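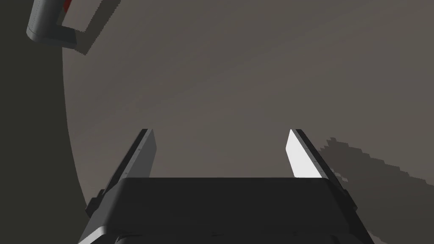 An open gripper at work in simulation.

The first quote ran to 2,091 lines. Ivar Kristiansen, who runs the kitchens at Gandmont and has bought everything from dishwashers to a regrettable soup cannon, printed the whole thing and read it on the train with a ruler. The arms were on line 3. The rest was brackets, licences, training days, a thing called a site readiness fee, and a second thing called a site readiness review fee.

He had gone out to tender in March for a two-armed machine that could open cupboards and clear a worktop. Vovley offered the lot on a lease, with the grippers priced separately, as though one might prefer to go without. Strömberg wanted payment up front and sent a very handsome folder. Skidton came in lowest, then rang back to ask whether the building had a lift.

What changed his budget was the suggestion that he rent the simulation first and leave the hardware until the next financial year. It cost a fraction of the deposit, and the finance office, which distrusts anything it can't put an asset sticker on, took 139 days to approve it.
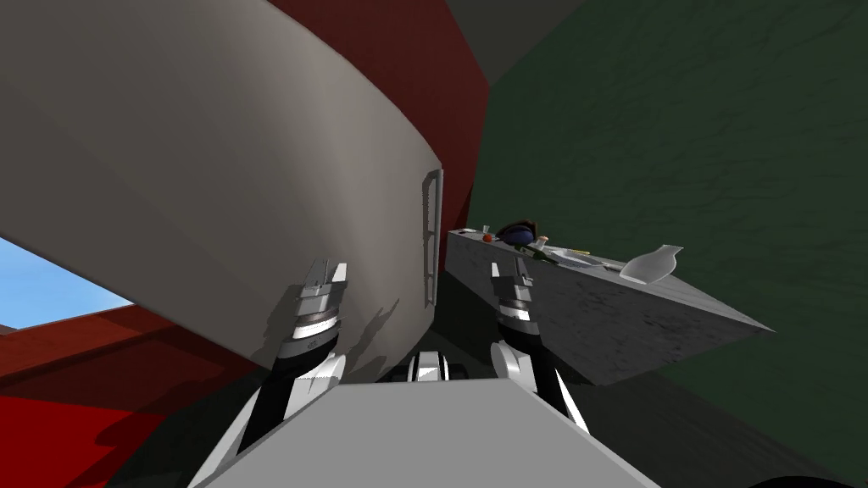 So the money is now going on rehearsal. Door handles take up much of it, and glassware most of the remainder -- a simulated vase can be dropped all afternoon without anyone filling in a form. Kristiansen has learned to ask suppliers how wide the fingers open before he asks what they cost, and to ask who pays when the fingertips wear out. Two of the three bidders had to get back to him on that.

His revised plan has a line for spares, a line for floor repairs and a rather large line marked "other", which he defends with some heat. "I've put in ovens," he says. "It's always other."

The order itself won't be placed before the new budget is signed. Skidton has been told about the lift.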